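White tabletop going grey, what to clean it with?
Home & Workroom Help > Surfaces

Posted by gisico_93, 17 Aug 2026

Large white worktop, matt finish, against a pale grey wall with a beige surface alongside and trim on the wall. I want one cleaner that does for the top and the trim. So far I have tried Naltero diluted in 200 ml of warm water, wiped on with a cotton cloth.
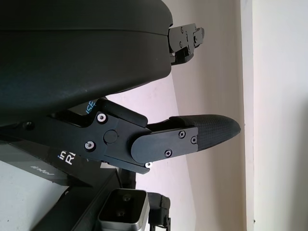
irneo127: Is the trim painted or bare? Naltero is fine on sealed paint but can soften old emulsion, so try a hidden spot first.

Painted, last March. The worktop matters more. It looks slightly greyish towards the back, and I can't tell dirt from light. Small boxes such as the Intel RealSense one stay on it most days.
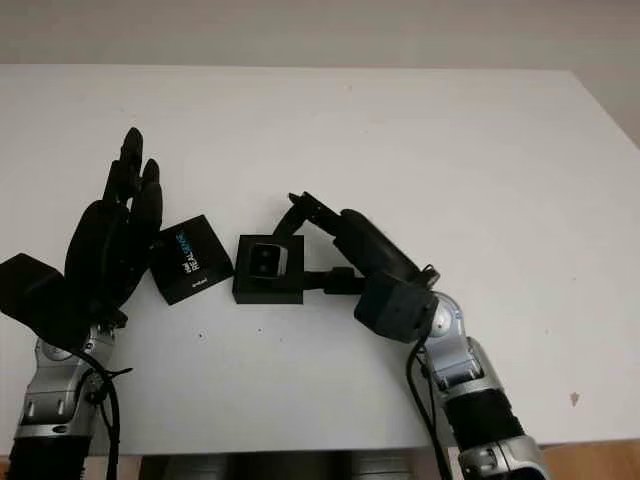
dufour_bench: Lift everything off before you wipe – card boxes left on a damp matt top can mark it. For the grey, clean one hand-sized patch at the back, dry it and compare after an hour. If the patch matches the rest, it is the light.

top_shelf_200: Just use washing-up liquid. Works on mine. No idea about trim.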